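Recommissioning the Sendemar Valve Spring Cell

Project report, Automation Maintenance
Wekesa Kirui
Oct 25, 2022

Summary

The Sendemar cell is a small three-axis gantry that presses down valve springs on a cylinder head so the keepers can be taken out or put in. It had been out of use since May, when it started coming down off center and the safety relay began to trip in the middle of a cycle. My project was to find the causes, repair the cell, set it up again and write a maintenance sheet for it. The off-center pressing came from a loose coupling on the Y axis and a worn locating pin. The relay trips came from a damaged cable. After the repair the cell ran a test of 100 cycles with 2 stops, both for the same reason, explained under Testing.

The cell

The gantry sits on a wheeled base that rolls up to the engine stand and locks to it with a clamp on each side. X runs along the length of the head, Y runs across it, and Z carries the press foot. X and Y are Surnmont belt axes with stepper motors. Z is a Surnmont ball screw with a servo motor and a load cell between the carriage and the foot. The controller is an Odera unit mounted in a box on the base, and the operator uses a small panel on the front of it. A light curtain covers the open side.

The foot is a steel ring with a window cut in it. It pushes on the spring retainer from above while the keepers stay reachable through the window. The cell only does the pressing. A student takes out the keepers with a magnet while Z is held and the drives are locked, and then presses a button to release the spring.

The program is simple. It homes all axes, moves to the first taught valve position, comes down fast to a clearance height, comes down slowly until the load cell reads contact, then presses to the set depth. If the force goes over the limit before the depth is reached, Z backs off and the cell stops with a fault.

Condition at the start

There was no written history for the cell except the fault list in the controller. The list keeps the last faults without the time, so I could see what happened but not how often. Almost all entries were "Z force limit" or "safety relay open."

I made the following notes before touching anything:

The foot touched the retainers at one side first. It was worst on the positions farthest from home.
The Y carriage could be moved a little by hand with the drives on.
The left base clamp closed with no resistance.
The cable to the light curtain was pinched between the base and the clamp bracket.
The grease on the Z screw was dark and had metal dust in it.
The load cell showed a reading with nothing on the foot.

I saved a copy of the program and parameters to the shop computer before going any further. I recommend doing this first on any job like this, as the Odera controller drops its taught points if the backup battery is flat. Ours was low and I replaced it.

Mechanical repair

I started with the Y axis. The coupling between the motor and the belt pulley has two clamp screws, and one of them had backed out. The shaft had a polished ring where the coupling had been slipping. I cleaned the shaft, checked that it was not scored, fitted a new coupling and tightened both screws with a torque wrench and medium threadlocker. After this the carriage could not be moved by hand with the drives on.

The belt on Y was slack as well. I set the tension by the method in the Surnmont manual, where you push the belt down at mid span with a spring scale and measure how far it goes. The X belt was within limits and I left it alone.

The locating pin on the left clamp was worn on one side, which let the base sit slightly turned against the stand. I made a new pin on the lathe out of tool steel. My first one was too tight in the bushing and I had to make another. The clamp itself only needed its adjusting nut turned in.

The Z screw was wiped down, flushed with the recommended cleaner and greased again. I ran it up and down the full stroke by jogging it and wiped off what came out at the ends. There was no rough feel in the screw when turned by hand with the motor uncoupled.

Electrical repair

The light curtain cable had a flat spot where it was pinched, and when I bent it there the relay opened. I replaced the whole cable instead of splicing it because it is part of the safety circuit, and our instructor does not allow splices there. The new cable goes over the top of the bracket through a plastic guide so the clamp cannot reach it.

I checked every terminal in the controller box with the power locked out. Two screws on the motor supply were less than tight. The load cell connector had oil in it, so I cleaned it with contact cleaner and let it sit open overnight. The zero reading then stayed steady, and I zeroed it in the controller with the foot hanging free.

Finding the valve positions by hand

The old taught points could not be trusted after the coupling and pin were changed, so I needed new ones. I also wanted to know how the springs on the training engine behave before I put the servo on them. The head is aluminum and a foot that comes down in the wrong place would mark it.

With the gantry rolled back, I went over the valve positions by hand with a steel bar. The right hand goes around the top of the bar and the left hand holds the shaft low down, close to the head, to keep the tip from walking off. The bar has to stay vertical. If it leans, the push goes sideways into the stem, and this is the same thing the cell was doing when Y was slipping. I pushed slowly on each position, felt for where it started to give, and wrote down which ones felt stiffer than the rest. The head was left bolted to the block for this, so it sat at the same height it does under the gantry.
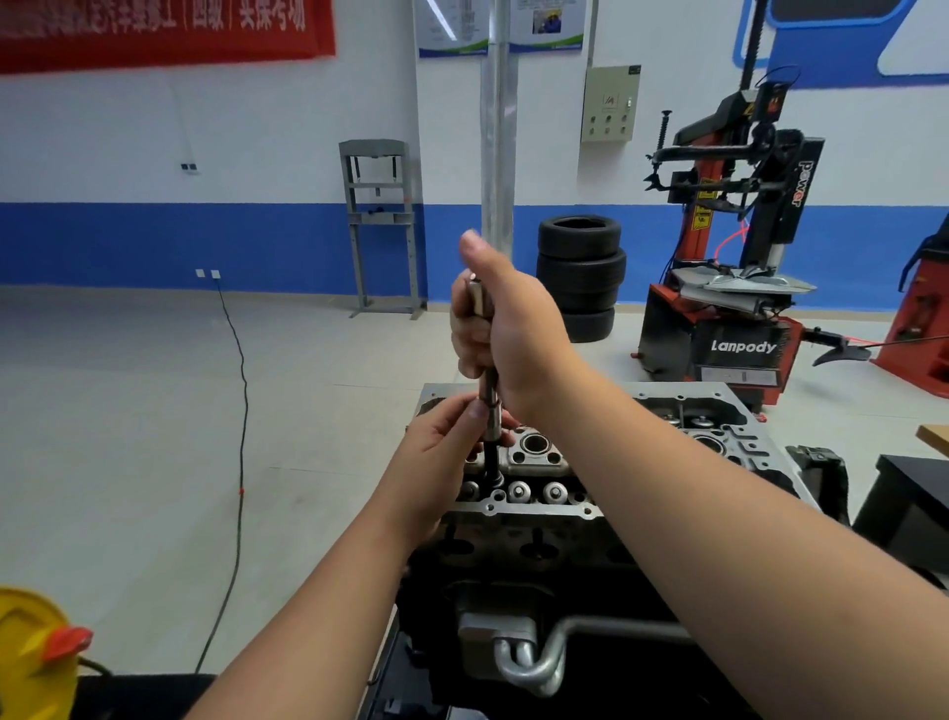
Setting up the axes

Homing came first. Each axis has a proximity sensor at the home end. The Y sensor had a gap that was too large and sometimes missed, so I set it with a feeler gauge and tightened the lock nut. I then homed the machine ten times in a row and read a dial indicator against the carriage after each one. The needle came back to the same mark every time on X and Z. On Y it moved a little between the first and second homing and after that it was steady.

Next was squareness. I put a machinist square on the gantry plate and ran Z down along it with the indicator. Z leaned toward the operator side. The Z plate is held by four bolts with slotted holes, and I shimmed the bottom pair until the needle stayed within one division over the stroke. This took most of a lab session. The plate moved each time I did the final tightening, so I had to learn to tighten in a cross pattern in small steps.

Then the base was locked to the stand, unlocked, rolled away and brought back to see if it landed in the same place. With the new pin it did. I did this several times with different students pushing it, as people do not all push it in at the same angle.

Teaching the points

For teaching I took the foot off and fitted a pointed centering tool in its place. I jogged to each valve in slow mode, lined the point up with the center of the stem, and stored X and Y. Z was not stored per valve. It uses one clearance height for the whole head and finds the retainer by contact.

When all points were stored I ran the program in step mode with the centering tool still on and Z stopped above the head. Two of the points were swapped in order, which was my mistake. I fixed them and ran it again.

The force limit had been set very high by someone, probably to get rid of the faults. I lowered it to 600 N, which is enough for the springs on this head and leaves some margin. The contact threshold was left as it was. The slow approach speed was cut to 6 mm per second. It makes the cycle longer, but there is more time to hit the stop if something looks wrong.

Testing

The test was 100 press cycles spread over all the valve positions, with no keepers removed. I stood at the panel for all of it. The cell stopped 2 times. Both stops were "Z force limit" on the same valve, and it was one I had written down as stiff during the hand check. I looked at the spring seat and found that the press depth was set for a lower installed height than that valve has. I gave that position its own depth value and repeated it with no further stops.

The relay did not open by itself at any time during the test. I tripped the light curtain on purpose in each part of the cycle and Z stopped every time. The emergency stop was checked in the same way.

Maintenance sheet

Before each use
Check that both base clamps close with firm resistance.
Look at the light curtain cable along its whole length.
Home the machine and trip the light curtain once.

Every month
Check the coupling screws on X and Y.
Wipe the Z screw and look at the grease.
Read the load cell with the foot free. It should show zero.

Every school year
Check belt tension on X and Y.
Check Z with the square and indicator.
Replace the controller battery and save a new backup.
Inspect the locating pins for wear.

Problems left open

The Y home still shifts slightly on the first homing after power on. I could not find the reason. For now the program homes Y twice at startup. I would look at the sensor bracket next, which is thin sheet metal and may be flexing.

The cell only has points for this one head. If the training engine is changed, the teaching section has to be done again from the beginning. A camera on the Z plate was talked about in class, but it was outside this project.

The spare foot ordered from Vamach has not come yet. The one on the cell has a small burr on the edge of the window that I filed off - it should be checked when the new one arrives.

Parts used

Y axis coupling
Light curtain cable and plastic guide
Locating pin, shop made
Controller battery
Shim stock
Grease and screw cleaner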